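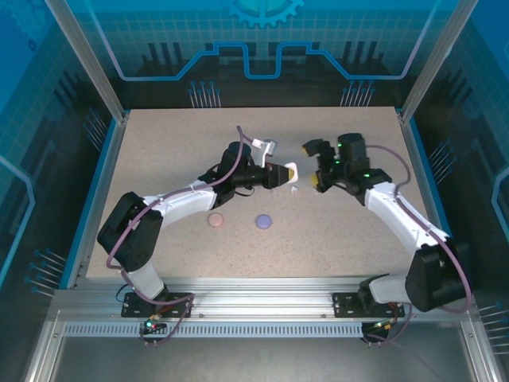
News from the Gadby Town Board

Dear neighbors,

If you were planning to skip the town board write-up this time because the agenda looked dull, I understand completely, and I nearly stayed home myself. The posted agenda had a culvert on it, two liquor license renewals and something called "discussion of facade program, continued," which has been continued so many times that I have stopped underlining it. But it was a better evening than it looked on paper, and I came home with four pages of notes and cold feet (the radiator on the public side of the room is still not working).

The main business was the facade program, so I will start there. For those who have moved here lately, this is the small pot of money the town set up to help owners along Mill Street fix the fronts of their buildings. An owner applies, the board looks over the drawings, and if it approves, the town pays back part of the cost once the work is finished and inspected. The idea was always that the owner goes first and the town follows. That has worked well enough for people with savings or a friendly bank, and much less well for everyone else.

Shahla Daneshvar, who owns the old Kosport building at the corner of Mill and Second, spoke during the public comment period and made this point better than I can. She bought the building with her sister and has been bringing it back a room at a time. She would like to take down the metal siding that went up over the second floor before most of us lived here, and repair the brick and the windows behind it. She has a bid. What she does not have is a way to carry the whole cost for the months between paying the mason and getting the check from the town. "I can do this job or I can keep the heat on upstairs," she told the board, "and I have tenants, so I'm going to keep the heat on."

That led to a good long talk, longer than the chair wanted, I think. One member asked whether the town could pay in two parts, with the first when the scaffolding goes up and the second at the end. The clerk said the rules as written don't allow it but the rules are the board's own and can be changed by a vote after a public hearing. Another member worried about what happens if the town pays the first part and the owner runs out of money halfway, which would leave us with half a storefront and no good way of getting the funds back. Someone behind me said we have half a storefront now. The chair asked for quiet, in a friendly way.

In the end they voted to have the clerk write up a two-payment version of the rules, with some kind of agreement the owner would sign, and to hold the hearing in January. The vote was not unanimous but it was close to it. If you own a building on Mill Street, or rent in one, or just walk past them every day as I do, that hearing is the one to come to.

I should add that there are 6 applications already waiting under the old rules, and the board was careful to say that those owners will not lose their place in line. They can go ahead as they are, or wait and see what January brings. Ms. Daneshvar's is one of them. She told me afterward, out on the steps, that she will wait, but that she is not going to wait forever, and that the windows on the Second Street side won't either.

The Cheng lot

Next came the empty lot between the pharmacy and the old feed store, which most of us call the Cheng lot after the family that had the grocery there. The town has owned it since the building came down, and it has been used for parking in an unofficial way ever since, mostly by people picking up prescriptions.

The board had two letters about it. The first was from a builder, Nokidska, asking whether the town would consider selling the lot for a three-story building with shops below and apartments above. It was only a letter of interest, with no drawings and no price. The second was from a group of residents on Second Street who would like to see the lot kept open, with trees and benches and maybe a spot for the farm stand, which now sets up on the sidewalk and makes it hard to get a stroller by.

I will tell you that I went in leaning toward the trees. I have sat on that low wall at the back of the lot many a summer evening and I like being able to see the church from there. But I did listen, and the pharmacy's owner said something that has stuck with me, that every apartment built downtown means customers who come in on foot in February, when the rest of us stay home. I don't know where I have ended up. Perhaps both could fit. The lot goes back a good deal farther than it looks from the street.

The board did not take sides. It asked the town's planner to come back with a survey, a list of what the zoning allows and a sense of what the land might bring if it were sold. No date was set for that. There is an old fuel tank question to settle too, and until somebody finds the paperwork showing the tank was taken out, I doubt anything will happen quickly. If you or your parents worked at the grocery and remember a crew digging in the back, the clerk would truly like to hear from you.

Parking in the lot stays as it is for now. Please leave room for the pharmacy's delivery van.

The culvert

Yes, the culvert. The one under Tannery Road has been slowly caving in on the north side, and anyone who drives over it has felt the dip. The road foreman explained that he can patch it again or replace it, and that he has patched it as many times as he cares to. The board agreed to ask for bids on a full replacement. The road would have to be closed at that spot during the work, with a detour past the ball field, and the school bus routes would need to shift. He hopes to do it when school is out.

The renewals and odds and ends

Both liquor licenses were renewed without any fuss. The board also accepted a gift of $300 from the garden club for new bulbs in the tubs outside town hall, with thanks, and there was a short and rather sweet debate over whether the money could also cover a hose. It can.

The clerk reported that the new town website is up, and that the old one will stay in place a while longer so bookmarks don't break. Minutes from past meetings are being moved over a year at a time. If you can't find something, call the office and they will read it to you over the phone, which is how I have always done it anyway.

The streetlight by the library has been reported again. The power company has the ticket. If you see any others out, please write down the number on the pole before you call, as it saves everyone a second trip.

The sign-up sheet for the snow shoveling list is at the front desk in town hall. This is for older residents and anyone else who can't manage their own walk, and also for people willing to do a walk or two on their block. We were short on shovelers last winter, particularly on the hill. You don't need to be young, just steady on your feet, and the town has shovels to lend.

Written comments on the two-payment rules are being taken now, so you needn't wait for the hearing. Drop them in the slot at town hall or mail them to the clerk at P.O. Box 856, Gadby. Comments that arrive by 11/1/20 will go to the board along with the first draft, and anything after that will be read into the record at the hearing itself. A few lines is plenty. Mention your street if you are willing, as the board likes to know where people are writing from.

I'll be at the next meeting, on the left side near the door, with a blanket this time. There is usually a seat beside me.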